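About Saltex

Welcome, and thank you for wandering over to this page. Most people land here because they have booked a place on one of our courses and want to know who they will be spending the day with, or because somebody at work has forwarded our name with a question mark after it. Either way, put the kettle on, because we do go on a bit.

Saltex is a small training school for the people who look after rooms. By that we mean the ones who lay the tables, bring out the cups, collect the plates, straighten the chairs and leave a place fit for whoever is coming in next. It is work that happens in offices, church halls, guest houses and care homes every day of the week, and a good deal of it is learnt by being told off. We thought there ought to be a kinder way of learning it, and that is really how the school began.

We started with one short course on a Tuesday evening, and for a long while that was all there was. Now we run 17 courses across the year, from half-day refreshers to our longer Plirnulel programme, which takes a learner through a whole room from the door to the last teaspoon. At the last count 394 people had finished one course or another with us. Some of them have come back two or three times, which we take as a compliment (though we suspect the cake has a hand in it).

Our home is the Rirnedden building, and we are very fond of it. There is one big open room with a brick wall, a white ceiling with the beams left showing and a dark staircase going up to the mezzanine. We looked at smarter places before we settled on it, and smaller ones too, but we wanted somewhere with enough floor for people to be busy at different things without bumping elbows. The tables are a mixed bunch, and we like them that way. Learners will meet all sorts of tables in their working lives, and a little square one with a patterned top wants handling quite differently from a round one.

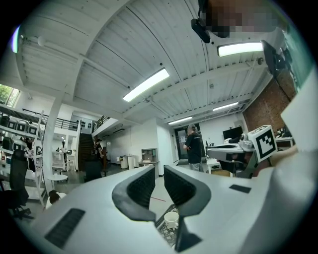
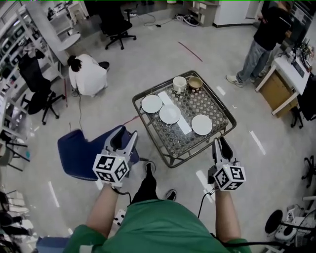
Words by A. Bhattacharjee
Founder and Head of Courses, Saltex

I am often asked what on earth there is to teach about setting a table, and my answer is usually to invite the person in for a morning. Take three plates, a mug, a bowl and a runner. Where does the runner go, straight or on the slant? Do the mug and the bowl sit together at the back, or does the mug come round to where a hand will reach for it? There is no single right answer, and I would be wary of anyone who said there was, but there are answers that make life easier for the person sitting down and the person clearing up afterwards.

Clearing is the half that gets forgotten, and it is the half I enjoy teaching most. We spend a good hour on it before lunch. We ask people to decide where each thing is going before they pick it up, to use a basket for the cups if there is one handy, and to put the chairs back last of all – a chair pushed in too early always seems to need pulling out again. It sounds like very little when I write it down! After a few goes round the room, though, you hear the clatter drop away and people begin to chat while they work.

Groups are kept small, with never more than 7 to a tutor, and there are 5 of us on the teaching side. We all did this kind of work ourselves before we taught it, in hotels, school kitchens and one very draughty village hall. None of us minds being asked the same thing twice.

You do not need any experience to join us, nor any special clothes. Flat shoes are sensible, and sleeves that can be pushed up. Lunch is provided on full days, and you will be laying the table for it yourselves. If you have trouble lifting or standing for long, do let us know when you book and we will arrange the day around you.

New dates for Plirnulel go up every January, with the shorter courses added as rooms and tutors allow. If you would like to look round before deciding, write to the office and we will find you a quiet morning.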